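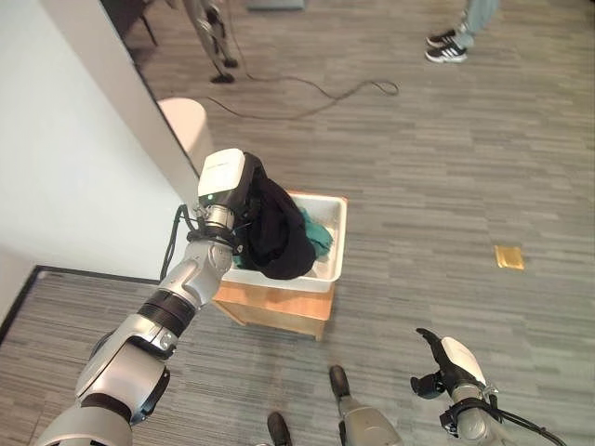

You are counting the wrong thing, the second reviewer wrote. The paper says the arm picked up a garment, and I would like to know how many garments it picked up.

I read that in the kitchen at Brekoretti with my coat still on. The paper was four pages long and had taken us most of a year. Our number was good. Out of 1000 grasps the controller had come away with cloth in nearly all of them, and we had called each of those a success. If the arm went into the bin and came out holding a shirt with a sock folded inside it, that was a success too. We had never looked.

I took the printout down the hall and put it next to the keyboard in the test room. My partner on the project read it standing up. She asked if we still had the video. We had all of it, on the drive from Stosgate, and neither of us wanted to be the one to say we should watch it.

We started the next morning. The rule was simple. One of us watched a lift and said "one" or "more," and the other typed it in. Then the other one watched the same lift without seeing what had been typed. When we disagreed we set it aside. By lunch I was seeing sleeves whenever I shut my eyes.
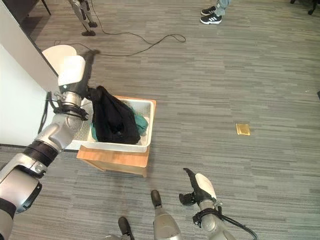

Black on black was the worst. Two dark shirts lifted together look like one large shirt, and you only find out when the second one falls off over the floor. We ended up with 221 lifts that had more than one piece in them. Of those, 54 were cases where she and I had said different things and had to go back and argue.

The arguments were polite at first. Later she stopped saying "I think" and I stopped answering right away. There was one lift we watched so many times that the drive got hot. I said it was a hood. She said it was a second garment with its own hem. We left it as unresolved and she underlined the word in the log, which I took personally for a day or so.

The controller was called Titska. We had been fond of it. It closed on whatever was nearest, checked that the fingers hadn't met, and lifted.
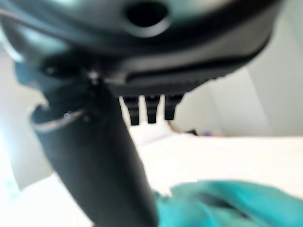
Could it tell one piece from two? It could not, and we had never asked it to.

So we asked it to. The change was small. After the first lift the arm would lower the cloth until the lowest part rested on the pile, wait, and raise it again while the wrist read the load. A single garment came up smoothly. Two came up with a step in the curve where the second one left the pile. She found the step, on a plot I had already closed twice. We called the check Kahraman, after the street the old lab was on, and wrote it up in a new section three.

It cost us roughly 8 seconds a lift. The first draft hid that in a table. She moved it to the abstract.

There was also the matter of the room. The reviewer wanted to see the check tried away from a neat row of bins, so the set had a bed in it, with a nightstand, and the clothes went wherever a person might leave them.

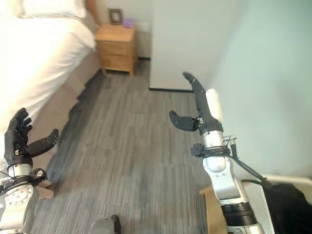
She made the bed herself before the first run. I told her the robot wouldn't care, and she said she would be looking at it all afternoon and she cared.

The revised number was lower than the old one. We put both in the paper, side by side, and said which one we had believed and for how long. I wanted to cut the last part of that sentence. She wanted it in, and it was her turn to win one.

We sent it off in the evening. She backed up the drive while I swept the floor – there was lint everywhere by then – and then she pulled up the lift with the hood.

"Once more," she said, and moved her chair over so I could see the screen.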